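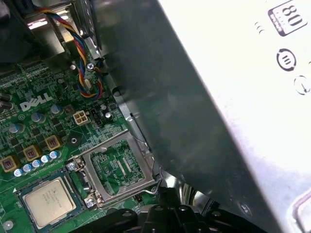 The shouting starts at 26 minutes past the hour

I've been a political talk radio tragic since I was old enough to reach the dial on Mum's kitchen set, so when Ratell said I could sit in the studio for a week of Lernidside, I said yes before I'd checked whether I had the leave (I didn't).

If you live anywhere near Sturier you already know the show. For everyone else: it's a morning program about local and state politics, it runs 90 minutes, and it has two hosts who have not agreed on a candidate in all the time they've shared a desk. Gaétan Sandhu is the conservative one. Malsha Wanigasekara worked for a Labor member before she got into radio, and she brings it up before he can.

What I wanted to know was whether they mean it. You hear a lot of political radio where two people go at each other in voices they clearly put on with the headphones, and then the ad comes on and you just know they're comparing lunches. I love that stuff, I'll admit, but I've stopped believing a word of it.

My first morning was a bit of a shock. The big item was the council's plan to move the Seneviratne bypass money into stormwater, and Gaétan was furious about it. He was furious in the car park, too! He told me all about it while I was still trying to find the door, with a thermos under one arm and a folder of council minutes under the other. Then he went on air and was, if anything, a little milder.

Malsha works the other way around. She's quiet until the red light, reads everything twice, and then comes in hard on the one line you were hoping she'd missed. In March she asked a backbencher to explain his own press release to her, paragraph by paragraph, and he got as far as the third one before he said he'd have to take it on notice. That clip went all over the place. She hates it, by the way. She says people share it because he sounds silly and they never get to the bit where he gave a decent answer on bus funding. 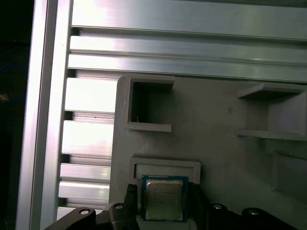 I heard that complaint from both of them all week. The pieces that travel are the rude ones. A listener will sit through 40 minutes of two adults picking at a budget line, and what turns up on everyone's phone that night is Gaétan saying "Oh, come off it" with a laughing face on top. He gets stopped at the hardware shop by people who think that's the whole job.

And the guests have noticed. One party's media person rang while I was there to ask if their candidate could have a segment with Gaétan alone, no Malsha. Later in the week the other side rang and wanted Malsha alone. Both got the same answer from the producer, and it was a short one. You get the pair or you get a recorded interview that runs after the weather.

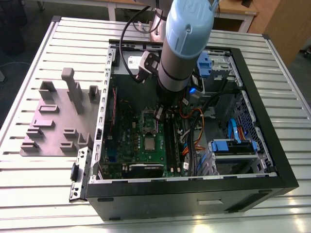

I asked Malsha if the on-air rows were ever planned, and she took me through how a segment gets put together. They agree on the topic and on the facts they'll both accept, and that's it. The opinions are left off the sheet. She'd pulled apart a bad interview from the week before to show me what goes wrong when they skip the facts part, and it made me think of a desktop computer laid on its side with the panel off: the motherboard's right there, the socket's open, and the processor is sitting on the board just below it. Everything you'd want to see is in the case, and the one bit that matters isn't plugged in. They'd had the minister, the figures and a good caller, and they'd spent the lot arguing over which year the grant was from.

My favourite hour was the last one. They open the phones for 20 minutes and the rule is that callers who agree with Gaétan have to talk to Malsha, and the other way round. I'd always assumed that was a gag. It's brutal to listen to from inside the room, because half the callers have rung up for a cuddle and they get questions. A woman from out past Sturier wanted to say the mayor was a crook. Gaétan, who'd called the mayor far worse in the car park, asked her what she had to go on. She had a neighbour. He thanked her very nicely and asked her to ring back when the neighbour had something in writing.

So do they mean it? I reckon Gaétan does, all day long, probably in his sleep. Malsha I'm less sure of. I asked her straight out over a cup of tea and she asked me what I'd be doing with the answer.

They're back on the bypass from 13/04/2026, with the council's works manager in for the full show, and I've already put in for the morning off.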